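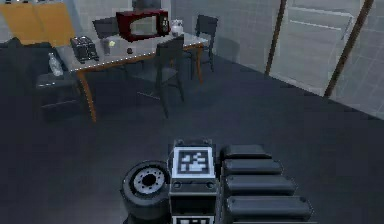 Sep 24, 2022

I woke up before the alarm and stayed in bed listening to the rain. Today I have lived in Bedell for 60 days. At home I never thought much about rain, but in this apartment it falls on the metal cover outside the window and makes a sound like somebody typing.

In the morning I studied for 3 hours. I am still on the chapter about phrasal verbs, and I think they were made to punish people. To put up, to put up with, to put off. I wrote sentences for each one and read them aloud. Then I read them once more, slower, and I found two mistakes in the ones I had been proud of.

After lunch I walked to the library to return the book by Onyeka. I finished it late last night. It has 694 pages, and it is the longest book I have read in English from the first page to the last. When I started it in June, before I moved, I looked up every word that I did not know, and I needed a whole evening for one short chapter. Later I stopped doing this. I missed some things, I am sure, but I began to enjoy the story. The part where the brothers sell the boat made me cry, and I did not look up anything there.

The librarian asked if I liked it. I had prepared an answer while walking, but what came out was "Yes, it was very long." She laughed in a kind way and said she had never managed to finish it herself. I borrowed a smaller one.

On the way back I called Ieva Kivi. She is in Vurer now, teaching the little ones, and she has a cold from them already. We spoke for so long that I walked past my own street and had to turn around at the gas station. She wants me to visit her when the school has its break. The bus costs too much for me this month, but I said yes, and I will find the money somehow. I miss having a person who knows how I was before — here I am only the quiet one.

For dinner I made soup with barley, my grandmother's way, with too much dill. I ate it by the window. I wanted to write to Mother as well, but it was already late there, so I will do it tomorrow after breakfast.

I must remember: rent envelope, stamps, ask about the evening class (it begins at 8, I think, but the paper on the door was torn).

The rain has stopped. I will read ten pages of the new book and then sleep.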